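Barrier cream pilling under mineral sunscreen: application order or formula?

Posted Mar 5, 2026 in Moisturizers and Barrier Care
Tags: pilling, dimethicone, zinc oxide, layering

Annag Purves

I use Stutine barrier cream (the 30 ml tube, fragrance-free version) every morning, followed by Mazza mineral sunscreen. For the past few weeks the sunscreen has been rolling up into small gray-white crumbs along the jaw and beside the nose. The forehead is fine. The cheeks are fine on some days.

Routine in order: lukewarm water rinse, no cleanser in the morning. Pat dry. Glycerin serum, two drops. Barrier cream, an amount the size of a large pea. Wait until I have finished making coffee. Sunscreen, two finger lengths, rubbed in.

The barrier cream lists water, glycerin, dimethicone, cetearyl alcohol, caprylic/capric triglyceride, ceramide NP, carbomer, xanthan gum, and then preservatives. The sunscreen is zinc oxide in a silicone base with cyclopentasiloxane near the top.

What I have tried so far:
Leaving out the serum. Slightly better.
Leaving out the barrier cream. No pilling, but the skin is tight and flaky by noon.
Using half the sunscreen. No pilling, but I assume I lose most of the protection.

My skin is dry and a little reactive to lactic acid. I would like to keep both products if possible. Is this a matter of order and timing, or are these two formulas simply a bad match?

Edit: the barrier cream is not expired. It was opened in March and the symbol on the tube says 9M.
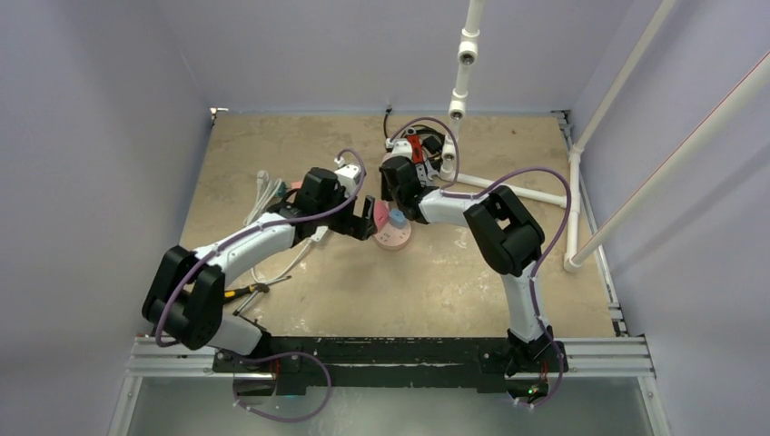 Kandeck Skin Care Forum, Formulation and Ingredients Group

3 replies, sorted by oldest

elstead_lab

Both, but the formula is the larger part of it.

Pilling is a film problem. Carbomer and xanthan gum leave a thin polymer film when the water leaves the cream. Dimethicone sits in and on top of that film. When you rub a second product over it, the friction lifts the film and rolls it together with the zinc oxide, and the crumbs look gray or white as a result. The jaw and the sides of the nose are where people rub hardest and where cream tends to collect, so the location fits.

The serum matters because many glycerin serums are thickened with one of the same two gums. Check the label. If it has carbomer, xanthan gum, or hydroxyethylcellulose in the first half of the list, you are putting down two polymer films before the sunscreen arrives. That would account for the slight improvement when you left it out.

Changes I would make, one at a time, three mornings each:

Cut the barrier cream to half a pea and apply it to slightly damp skin. Damp skin spreads a small amount farther. The excess is what rolls.

Extend the wait. Coffee is not a unit of time. Use a timer and allow a full ten minutes. The surface should feel slightly tacky or like nothing at all. If a clean fingertip slides, it has not set.

Apply the sunscreen in two thin layers, dotted over the face first and then pressed or smoothed in one direction. Do not go back over an area once it starts to grab. The second layer goes on after the first has settled. The total amount stays the same as now.

Do not use half the sunscreen. The SPF on the package is measured at 2 mg per square centimeter, and protection drops quickly when the layer is thinner than that.

If all three fail, change the cream before you change the sunscreen. Look for one thickened mainly with fatty alcohols (cetyl, cetearyl, behenyl) and with no carbomer. Petrolatum in a small percentage is tolerable, but a heavy layer of it will make a mineral sunscreen slide and cover unevenly.

One test you can do without using your face: put the cream on the inside of your forearm in the normal amount, wait ten minutes, rub the sunscreen over it. Repeat on the other arm without the cream. If only the first arm pills, the pair is at fault. If both do, the sunscreen is drying down too fast for the way you rub it.

dryskin_726

same thing happened to me with a different cream. I just put it on at night and use nothing in the morning under the sunscreen. works fine. you could also exfoliate more, its probably dead skin

elstead_lab

Replying to the above. Dead skin can contribute, but I would not add exfoliation here. The original post mentions flaking by noon and a reaction to lactic acid. More exfoliation on a dry, reactive face is likely to increase the flaking, and the flakes will then roll up with the sunscreen as well.

The night-only suggestion is reasonable if the evening layer is generous. It may not hold until noon in a heated room.

mora.k

Formulas aside, check what the sunscreen is doing in the tube. Mineral products in cyclopentasiloxane separate. If the first squeeze is clear or oily, the pigment has settled and you are getting an uneven dose, thick in one place and thin in another. Thick patches pill first. Shake it hard before every use, cap on, and knead the tube if it does not have a mixing ball.

On the water rinse: hard water leaves a mineral residue, and if there is leftover night cream on the skin, plain water will not take it off. Wipe the jaw with a damp cotton pad in the morning before anything else goes on. If it comes away greasy, the old layer is still there and you are applying on top of it.

I disagree a little on changing the cream first. A sunscreen in a water-based emulsion often sits better over carbomer than a silicone one does, and your cream is clearly doing its job on the tightness. Try a sample size of each before buying either.

Annag Purves

Thank you. The serum has xanthan gum as the fourth ingredient, so that is out for now. I did the forearm test this evening: crumbs on the arm with the cream, none on the other one. The sunscreen does come out oily at first and I had not been shaking it.

I will start with the half pea on damp skin and a timer and leave the rest alone for three mornings.

This thread has been viewed 510 times.
Log in to reply or to follow this thread.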